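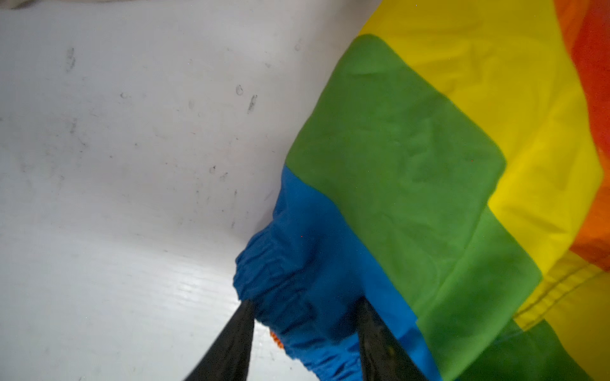
Is the hardback worth having if the Greek is the same in both, a reader asked under my note on the new Skedorlow list, and would it do for someone whose Greek has gone rusty? The first part is easy to answer. The text is the same, the page numbers are the same, and the hardback lies flat on a desk where the paperback does not. The second part needs more space.

The book is the Sundora Reader of Greek Epigram, published by Skedorlow in their Sundora series of facing-page classics. It has Greek on the left, English prose on the right, and notes at the foot of both pages. I bought the paperback from Ismail, the second-hand and remainder shop that also stocks new language books, and later borrowed the hardback from a library to compare. I have been using the book most evenings over the winter.

Thursday, January 30, 2020

What is in it

The reader covers short poems in elegiac couplets, from the early verse inscriptions down to the literary epigrams of the Roman period. There are 9 chapters, arranged by kind and not by date. The first is on epitaphs, the next on dedications, and after that come love, drinking, riddles, works of art, animals, satire, and poems about books and poets. Most poems are between 2 and 8 lines long, so a whole one can be read at a sitting, even by a slow reader.

I was doubtful about the arrangement to begin with. A reader by date lets you see how the form changes, and it also keeps one poet's work together. Here a poet may turn up in five different chapters and you have to use the index to find him again. After some weeks I came round to it. The epitaphs in particular gain from being read in a run, with the real ones from stones first and the literary ones after them. You see the stock phrases (the address to the passer-by, the name of the father, the home city) and then you see later writers bending them. A chapter by date would have spread these out over the whole book.

The chapter on works of art is the weakest. It has too many poems about the same bronze cow, a subject the ancients evidently never tired of, and the notes don't do much to explain why. I would have given up half of them for more dedications.

The Greek text

The editors have not made a new text. They say plainly in the preface that they have taken over a standard one, with changes listed at the back. The list is short and each change has a line of explanation. There is no apparatus under the text, and anyone wanting to know what the manuscripts say will have to go elsewhere. For a reader of this sort that is reasonable. Where a line is badly damaged it is marked with daggers and the note says what the trouble is, without a long history of the guesses.

The type is clear. Accents and breathings are easy to tell apart, even on capitals, and iota subscript has not vanished into the line below as it does in some cheap printings. The inscriptions are printed in normal lower-case Greek with the dialect spellings kept. I found two misprints, both of them accents, and both have been corrected in the library's hardback, so I take it that this is a slightly later printing.

The translation

It is in prose and stays close to the Greek. It doesn't try to be poetry and I am glad of that. The aim is to show how the sentence works, and where English can follow the Greek order it does. Where it can't, the note normally gives a literal version of the hard phrase.

Some of the choices are flat. The satirical poems suffer most, as a joke that depends on the last word of the couplet is lost when the English puts that word in the middle. In a few places the translator has seen this and moved things about to save the point. In others the English reader would have to be told that there was a joke at all. The obscene poems are translated openly, so anyone teaching younger pupils should look through the love and satire chapters beforehand.

The notes

These are the best part of the book. They assume you have done a first course and have forgotten a good deal of it. Irregular verb forms are parsed the first few times they come up, then left. Doric and Ionic forms are given their Attic equivalent in brackets. Particles get proper attention, and there is a very good page on how the little words at the start of a line tell you that somebody else has begun to speak. Many of these poems are dialogues between a tombstone and a person walking past, with nothing in the Greek to mark the change except a particle or a vocative, and I had been getting that wrong for years.

Background is kept short. You are told where a city is, what a festival was for, or what the offering in a dedication was used for in daily life. Fishing gear, carpenter's tools and weaving equipment come up a great deal, and the vocabulary for them is odd enough that a big dictionary is not always much help. The notes give a plain English word and, where the object is uncertain, say so.

There is one habit I could do without. The notes often refer to a poem in a later chapter as a parallel, by number only. You turn to it, find you can't yet read it, and turn back. The first line could have been quoted.

Glossary and index

The glossary at the back is meant to hold every word not explained in the notes. I tested it on the dedications chapter and looked up everything I was unsure of. It had nearly all of them. Missing words were mostly compounds whose parts were both listed, so the meaning could be worked out. Principal parts are given for the common verbs in a separate table.

There is an index of poets, an index of first lines and a short list of places. No index of subjects, presumably on the grounds that the chapters do that job. They don't quite. If you want poems that mention bees, say, you will be leafing through most of the book.

The metre section takes up over 40 pages, and I think that is too much. The basic account of the hexameter and the pentameter is fine and could stand alone. After it comes a long survey of rarer metres that occur only a handful of times in the selection. It is careful work but it seems to belong in another book, and it makes the paperback thicker than it needs to be.

The online part

Buyers get access to recordings and exercises through Zembridge, with a code printed inside the back cover. If you are buying second-hand, the code will probably have been used. Mine was new and worked first time.

The recordings cover all the poems in the first three chapters and a selection from the others. They are read slowly in a restored pronunciation, with the pitch accent attempted but not overdone. I listened to them with the book open and found them more useful than I expected, mainly for the feel of the pentameter, where the break in the middle is much easier to hear than to see on the page.

The exercises are poor. They are mostly matching Greek words to English ones, with a few questions on verb forms, and they accept only one English meaning even where the glossary gives several. I stopped using them after the second chapter. Zembridge also signs you out if you leave a page open for a while, and you then have to find your way back to the poem from the contents page. Further recordings are promised for February.

Paper and binding

The paperback is glued. Mine has a crease down the spine at the end of the epitaphs, where I spent longest, but no pages have come away. The paper takes pencil well and rubs out cleanly. Margins are wide enough for a few words on the outer side and useless on the inner. The hardback is sewn, has the same margins, stays open at any page past the preface and comes with a ribbon. It costs a good deal more. For reading in a chair I would have the paperback, and for working through with a dictionary and a notebook the hardback is better.

Would it do for rusty Greek?

Yes, if you once finished a beginner's course and can still recognise a participle. Start with the epitaphs from stones, even though they look dull, as their language is the simplest in the book and the notes are at their fullest there. Leave the riddles until late. Someone who is learning the alphabet would be better off with a proper course first, and someone who reads Greek easily will want a full edition with a commentary.

I would buy it again. I would skip the metre survey and the online exercises, and I would ask Skedorlow to put a subject index in the next printing. Ismail had two copies of the paperback left when I was last in, both new and with the codes unused.

Contact us | © 2020 All rights reserved | Back to top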